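Natalina Farina
Laundry side, Hostell linen service. Posts are mine and not my employer's.

1/ A longer thread than I normally write. In March our folding room started to work with the grippers, and people keep asking me what has changed for us. I will try to answer properly.
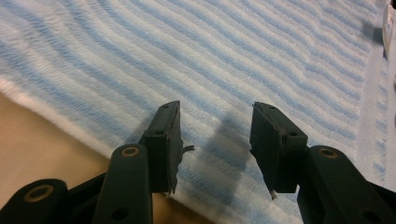 Striped towel, gripper open. The work as it looks from the hand.

2/ For those who don't know us: we wash for small hotels and two swimming clubs. Towels, bath mats, some robes. The washing and drying have been automatic since before I came. The folding was always people.

3/ The plan has a name, Roriden, which I still don't know how to pronounce. First we fold with a hand-held gripper, and the recordings go to the people who train the folding machine. Later the machine takes a part of the towels. We are still in the "first".

4/ So for two hours of each shift I fold with a tool in place of my fingers. I have folded towels for nine years and on the first morning I felt like a child with mittens. You squeeze, you lift the corner, you lose the corner. My neighbour at the table laughed, then it was her turn.

5/ What I did not expect is how much I had to think about my own job. Where do I take a towel first? I couldn't say it. My hands knew and I didn't. Sang Lò, who trains the new people, made us explain it aloud to each other, and we found we had four different ways for the same bath towel.

6/ Now we have one way. Some people like it. Gerardo Valentini does not, and he is faster than all of us, so I understand him. He said to the supervisor: you are teaching the machine the average person. I have thought about this sentence many times.

7/ About the target. Before, it was 600 pieces for a shift on the towel table. With the gripper hours it was lowered to 252. We had to ask for this! In the first week the old number stayed on the board and everybody went home in a bad mood. Please, if your workplace is planning something similar, ask about the target before it starts.

8/ The body. My wrists are less tired because the corner pinch is gone during those hours. My thumb is more tired from the squeezing. Esmaeil Ghorbani has arthritis and he asked to do fewer recording sessions. They agreed, and he moved to checking and packing, with the same pay grade. He got it in writing.

9/ The towels themselves. Terry cloth is harder than you would think. The loops catch, the borders are stiffer than the middle, and a thin one comes up with a second one behind it. Flat sheets would be easier, but nobody asked us which to begin with.

10/ Small maintenance things, for colleagues at other sites: look at the pads before you start. When the edge of a pad frays, tell someone, because a loose bit can pull a thread. We keep a paper list by the door. Renzo Rinaldi changes the pads at 2 pm and he is very strict about the list.

11/ Will there be fewer of us? This is the question in every message I get. The company says no dismissals, and that people who retire will maybe not be replaced. I write "maybe" because they said maybe. The younger ones on casual contracts have no such promise and I think this is the weak point.

12/ Two of us have been offered a course to look after the machine when it arrives. I put my name down. I'm 51 and I have never repaired anything more complicated than a zipper, but the course is in paid time and I would rather be near the thing than far from it – at least I will know what colour the cables are.

13/ Several people asked if I feel strange to teach my own replacement. Some days, yes. Other days it is only towels, the radio is on and the shift goes quickly.

14/ I will write again after the first machine week. If you fold, iron or sort at another laundry and have already had this, please reply and tell me what you asked for and what you got.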